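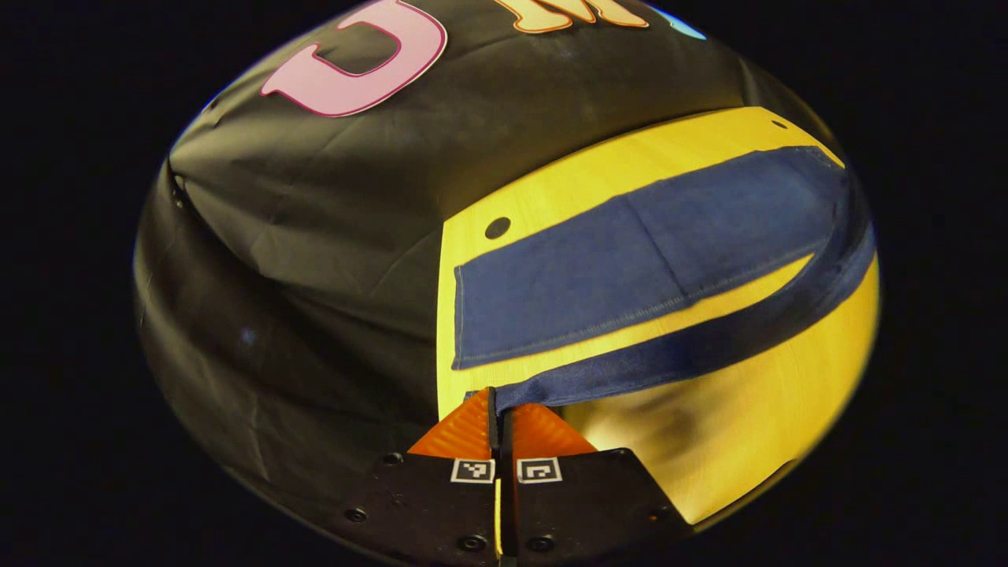

2021年11月18日 Tang 项目 工作记录

任务:餐巾折叠,手持夹爪示教。今天只做深蓝色的餐巾,放在黄色木板上,下面是黑色桌布。

开始之前先写上次没有写完的事情。上次我把夹爪的开口标定做了两遍,两遍的结果不一样,我当时以为是手指装歪了。今天早上拆开来看,手指没有歪,是左边夹板靠近中线的那颗螺丝松了,用力夹的时候夹板会轻轻转动。拧紧以后再标定,开口的读数就稳定了。请以后每次开始录之前,用手摇一下两块夹板,如果有声音,先拧螺丝,再标定。顺序不要反过来,我上次就是反过来做的,浪费了一个下午。

标定用的还是两块夹板上的黑白标记。标记的表面昨天擦过,今天没有再擦。我注意到如果从斜上方打灯,黑色夹板的边缘会反光,反光离标记近的时候,识别有时会跳。我把灯往后移了一点,跳的次数少了,但是没有完全消失。这个问题先记在这里。

关于桌面。桌布是那块印有彩色大字母的黑布,粉红色的 U,旁边是米色的 M。有同事问过为什么不换一块纯黑的布。我的想法是,字母对相机的定位有帮助,纯黑的布上特征太少,夹爪靠近桌面的时候,轨迹容易漂。三月份我们用过一块没有图案的布,那一批轨迹后来大部分要重新处理。所以请保留这块布,也不要特意把它拉得很平,有一点皱没有关系。布上面的灰尘和线头,我用粘毛滚筒清理过,现在还是剩一些。

木板的作用主要是颜色。深蓝的餐巾直接放在黑布上,边缘很难分清楚,连我自己看回放的时候也常常看错。放在黄色的板上,边缘就清楚了,手指是橙色的,和深蓝色也分得开。缺点是板会滑动。板上面有两个小圆孔,我本来想通过孔把它固定在桌子上,后来没有做,因为任务说明里面写了板的位置每次要有变化。现在的办法是在板的下面垫一小片防滑垫,推的时候能推动,拉餐巾的时候不会跟着走。

动作的写法(给下一位录制的同事):

一、餐巾平放在板上,允许斜着放,允许有一条折痕。不要用熨斗。
二、夹爪从靠近自己的一侧进去,两个手指打开,一个手指在布边的上面,另一个手指尽量贴着板面,慢慢伸到布边下面。
三、夹住角以后停半秒。这半秒很重要,训练的时候要用它来判断“已经夹住”。
四、提起来一点点,然后往对边的方向走,放下。放下以后再松开手指,松开以后先往后退,不要往上提。往上提的话,布常常会粘在手指的纹路上被带起来。
五、夹爪离开餐巾以后再停止录制。

第二步是今天最难的地方。餐巾有缝线的边,比中间厚,手指尖碰到缝线的时候,感觉好像已经进去了,其实只是把边推皱了。我试了三种角度。角度太平,夹板的下沿会先碰到木板,手指反而够不到布。角度太陡,手指会从上面压住布,夹起来的是一个褶子,折出来的边是歪的,而且会翻卷。中间的角度最好,手腕稍微低于肘部,两个手指的尖对着角的中线。我没有办法写出准确的度数,只能说,如果手腕觉得酸,角度多半是对的(这句话可能不科学,但是对我有用)。

还有一个现象:夹住下面的角往回拉的时候,折起来的那一条边有时会扭起来,像一条带子,和平放的那一部分之间会露出板的颜色。我开始认为这样的片段应该删掉。和做训练的同事讨论以后,决定保留。理由是机器人自己做的时候也会遇到这种情况,如果数据里面都是漂亮的折法,它遇到扭起来的边就不知道怎么办。但是有一个条件,录的人必须在同一段里面把它整理好,再结束。没有整理好就停下来的,还是算失败。

今天的数量:
录制总数:148
可以用:128
轨迹丢失:16
其余的是我自己的错误,有的是忘记停那半秒,有的是袖子进了画面,把标记挡住。
加上今天,餐巾任务可以用的一共是1,160段。

轨迹丢失的那些,我一段一段地看了。它们很像,都是发生在夹爪离板很近、转得又快的时候。这个时候画面里面大部分是黄色的板和餐巾,黑布上的字母只剩下一点,定位就没有东西可以看。解决的办法有两个。一个是人慢一点,这个最简单,但是录久了人会不自觉地快起来,我下午的速度就比上午快很多,丢失的也大部分在下午。另一个是把板往靠近自己的方向放,让字母更多地留在画面上方。明天先试第二个。请不要在板上贴标记,训练的时候会变成作弊。

关于数据的格式。Flandico 的转换脚本更新以后,开口宽度的单位从毫米变成了米,脚本没有提示。我用旧的检查程序打开,看到所有的手指都是闭合的,吓了一跳,以为整天的数据都坏了。后来对照原始视频才明白。我已经在检查程序里面加了一行判断,数值太小就停下来报错。如果你电脑上的版本是旧的,请更新以后再看今天的数据,不要手动乘以一千,有的文件已经有人乘过了,再乘一次就分不清楚了。

遥操作的对比。原来的计划是,同样的餐巾任务,用 Mekeck 的主从臂再录一小批,和手持的比较。上星期试过几段,今天没有做,只把我的感觉写下来,供大家参考。遥操作的时候看不见手指有没有伸到布的下面,也没有手感,所以每个人都会多试几次,一段的时间比手持长很多。好处是轨迹一定是机械臂能走的。手持的时候,人会不小心走到机械臂够不到的位置,特别是最后往后退的那一下,我习惯退得很远。离线检查可以把这些段找出来,但是最好录的时候就注意。我用胶带在地上贴了一条线,站在线的后面,手就不会收得太远。

有一点我还没有想清楚。手持的时候,我夹布的力气比需要的大,手指的橙色软垫会明显变形。机械臂重放的时候,如果只按照开口宽度来控制,它夹的力和我的不一定一样。薄的餐巾可能没有问题,厚的毛巾可能会滑掉。应该找一天,用同一块布,轻夹、重夹各录一些,放到机械臂上比较。这个工作需要占用 Jakis 那台机器,要提前在表上登记。

手指软垫的情况:纹路还可以,没有磨平,但是里面容易夹进蓝色的细毛。我每录一会儿就用牙刷刷一次。不要用酒精,上一对软垫用酒精擦过以后变硬,夹布的时候打滑。备用的在蓝色抽屉里面,剩下一对,已经申请再买。

餐巾本身:新的餐巾比较硬,角会自己翘起来,夹起来太容易。洗过以后变软,角贴着板,难度接近真实的情况。今天的餐巾是洗过的。如果用新的,请在备注里写“未洗”,不要混在一起。

明天要做的:
把板的位置往自己这边移,看轨迹丢失有没有减少。
录左手版本,右手录了太多,数据偏向一边。
给灯加一层柔光纸。
把动作说明里面“停半秒”的地方写得更明显,最好加一个提示音。
把今天失败的片段也上传,放在单独的文件夹,做失败检测的同事需要它们。

补充:晚上重新看了一遍上午的前几段,发现我夹住角以后,手指有很小的抖动,下午就没有了。应该是早上手冷。这些段暂时保留,备注里写了“手抖”,训练的时候要不要去掉,请做训练的同事决定。夹爪已经充上电,存储卡的内容已经复制到服务器,卡还没有格式化。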